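Halina had wanted the gray bin from the moment she saw it at the Istside sale – big, scuffed, its sides sloping like a bathtub for a giant! She'd talked the man down from 100 and felt like a queen all afternoon.

"It has a hole in the floor," said Miloslav Hájek.

"A little one. Every good planter needs a hole!"

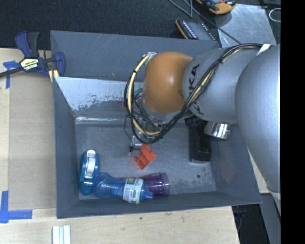

He ran his thumb along the shiny crease where the wall met the floor and began to smile in spite of himself. Tomatoes, she was saying, or maybe beans, and mint in the corner by the window. By Saturday she had picked out the seeds, two packets of each, and he was the one asking if they could squeeze in a pumpkin.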